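How I keep the family archive, revised

2018-09-22

Posted in: Storage, Housekeeping

The last version of these notes described a setup I no longer use, and Morenike Olaniyan wrote to point out that one of the commands in it would overwrite the wrong directory if followed literally. She was right. I have taken the old page down. What follows is the current arrangement for keeping scanned papers, photographs and letters at home, with the decisions I would defend and the ones I would not.

The archive holds 750 GB. Most of that is scans: my grandmother's letters, two generations of slides, the minute books of a chess club that closed before I was born. The rest is digital photographs and a small amount of audio. It grows slowly, except in the weeks after a funeral.

What counts as the archive

Early on I made the mistake of treating everything on the computer as one body of data to be protected equally. It was wasteful and it made restores awkward. There are now two categories.

Archive: anything that cannot be made again. Scans of paper that is itself fragile, original camera files, audio recordings of people.

Working data: everything else. Downloads, software, exported copies, half-finished projects. This gets an ordinary nightly backup kept for 30 days and no further attention.

A file moves from working data to the archive by hand. I have tried doing this with a script that looks at folder names, and it moved a lot of rubbish. Doing it by hand takes part of an evening each month and forces me to name things properly.

Naming

Folder names start with the year, then the month if known, then a short description in lower case with hyphens. If the year is uncertain I use the decade and an x, so 196x-harbour-slides. No spaces, no accents in file names, no ampersands. The accents go in the text file that sits beside the scans, where they do no harm. I made an exception for one folder of the Zúñiga correspondence, regretted it when an old copy tool split the name into two different encodings, and have changed it since.

Every folder has a plain text file called notes.txt. It records who scanned the material, from what, at what resolution, and where the paper is now. The last of these is the line I use most.

Checksums

Each folder also has a list of SHA-256 checksums for the files in it. The list is made once, when the folder enters the archive, and never regenerated as a matter of routine. This point was muddled in the old version. If you regenerate the list every time you run the backup, you record the state of a damaged file and lose the means of noticing the damage.

I learnt this from a batch of slides. Fifty-one files, written as 51 lines in the log, failed verification after I had moved them between machines. The copies opened in a viewer and looked acceptable as thumbnails. At full size the lower part of each was grey. The cause was a faulty memory module in the old desktop, and the disk had stored exactly what it was given. The originals were still on the scanner's card, so I lost an afternoon and nothing else.

After that I ran a memory test on every machine that touches the archive. It is tedious. Start it at bedtime and read the result in the morning.

The disks

There are three copies, and each disk is named so that logs and labels agree. I took the names from a list Somtochukwu Danladi uses for his own machines, mostly to save thinking.

Katov is the main copy. It lives in the desktop and is the only one I write to directly.

Dalen is the second copy. It is in the house but normally disconnected and on a shelf. I attach it after each monthly session, run the copy, verify it and put it back.

Parnach is the third copy and lives at my sister's flat. It comes home twice a year.

All three are ordinary 3.5-inch drives. I looked at solid state disks for the one on the shelf and decided against it, partly on cost and partly from a dislike of leaving flash memory without power for months. I have not tested the second worry and would not press it on anybody.

Buy the disks at different times. Mine were bought in three different years from two shops, and I write the purchase month in marker on the edge. A drive comes out of service after seven years whatever its health report says, and becomes a scratch disk for working data.

Handling matters more than I once thought. Hold a bare drive by its sides. Let it spin down fully before you lift it. Label it on something you can read while it is standing on edge, because that is how you will end up storing it. A plastic carrier clipped round a 3.5-inch drive gives you something to hold and keeps fingers off the circuit board.

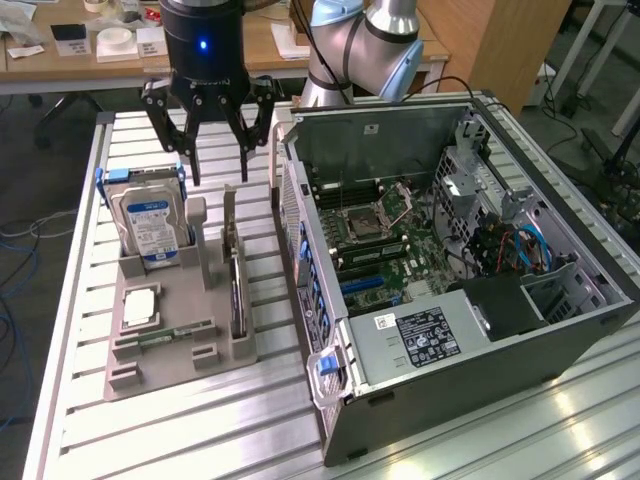
The monthly session

The whole procedure, as it stands on the card taped inside the cupboard door:

1. Sort new material into dated folders. Write notes.txt for each.
2. Make checksum lists for the new folders only.
3. Move the new folders to Katov. Verify them against the lists.
4. Attach Dalen. Run the copy as a dry run first and read the output.
5. If the dry run proposes to delete or replace anything, stop and find out why.
6. Run the copy. Verify the new folders, plus one old folder chosen at random.
7. Unmount, wait, disconnect, return Dalen to the shelf.
8. Write the date and any errors in the paper log.

Step 5 is the one Morenike's message concerned. The archive should only ever grow, so a proposed deletion means that I have renamed something or made a mistake. The old notes had the delete option switched on by default. Leave it off. If you do rename a folder, rename it on each disk by hand. The card now says this in red.

A full verification of every file happens when Parnach comes home, with the next one due in October. I leave it running overnight, one disk at a time. It could be done in parallel, but the output is easier to read when it isn't.

Formats

Scans are kept as TIFF, with a JPEG made for sharing. The JPEGs count as working data and can be thrown away. Documents that arrive as word processor files are kept as they came, with a PDF beside them. Audio is FLAC. I convert nothing else on principle; conversion is work, and each round of it has cost me some metadata.

Encryption

Parnach is encrypted and the other two are not. I went back and forth over this. A disk that leaves the house can be left on a train. A disk on my own shelf is more likely to be needed by a relative who does not know the passphrase than to be stolen by someone who wants chess minutes. The passphrase is written on paper, in an envelope kept with the house documents, and my sister knows which drawer.

Things I have not settled

Whether a fourth copy with an online provider is worth the monthly fee. The first upload on our line would be painful, and I have not found a price that I like.

Whether to keep the paper log. Somtochukwu keeps his in a text file and can search it. Mine has coffee on it, but I could read it when the desktop would not start.

What to do with the slides themselves, which fill most of a wardrobe. The scans are good enough for any use I can think of and I still have not thrown one away.

Corrections by email, please. I will leave comments closed until I have dealt with the spam.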